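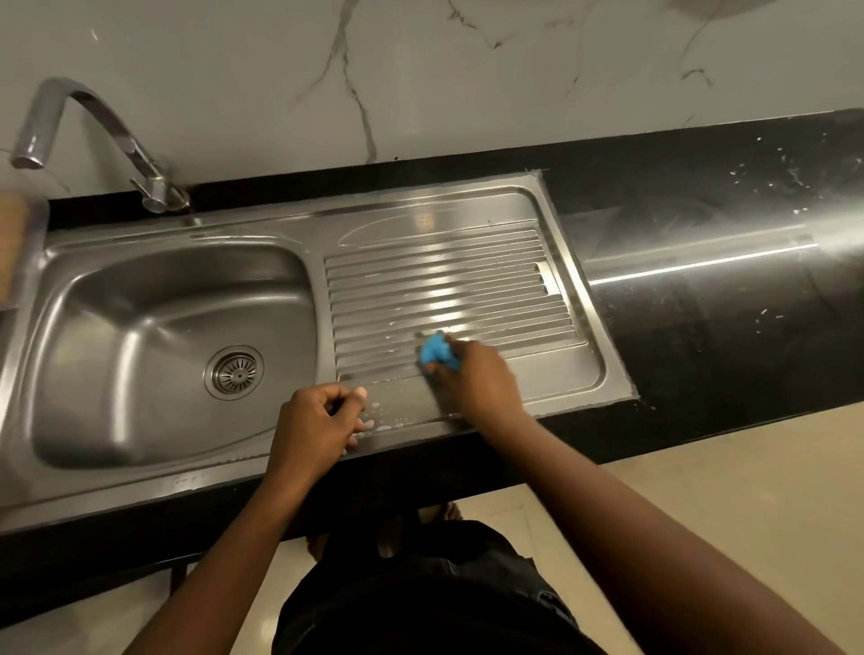 Looking after old log walls and picnic tables

These notes cover the shelter at Marnport Campground and the two log cabins at Isen, but they apply to most old park buildings with bare or oiled wood.

Start with a dry brush. Use natural bristle on logs and work from the top down. Wire brushes leave bits of steel behind that rust and stain the wood black.

Wash with warm water and a little dish soap. Do one log at a time and rinse it before moving on. Keep pressure washers away from chinking and window frames. Let everything dry for a full week in summer, longer under trees.

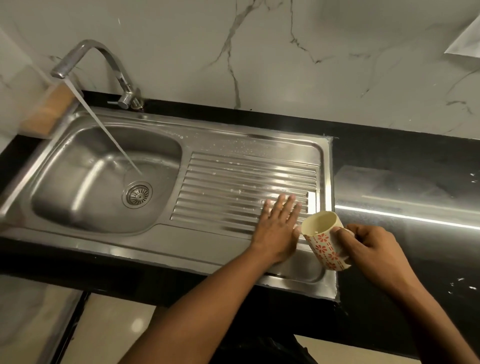
Running water at the kitchen sink.

Check for rot with a thin awl. Sound wood stops the point quickly. If it slides in, mark the spot with chalk and look for the leak above it before you patch anything. Log ends and the bottom course are the usual trouble spots.

Sand tabletops with 120 grit, along the grain. Carved initials that have been there for decades can stay. Fresh splinters on the bench edges should come off. Go no finer than 120 or the oil won't soak in well.

Put on 2 thin coats of exterior oil, a day apart, and wipe off what hasn't soaked in after twenty minutes. Lay used rags flat outdoors to dry, never in a pile. Oily rags can catch fire on their own.

Sweep pine needles off the roof in March and again after the leaves drop. Clear the ground next to the walls too, and keep firewood stacked well away from the building.

Leftover oil keeps until next season if the can is full and the lid is tight. Write the month on it.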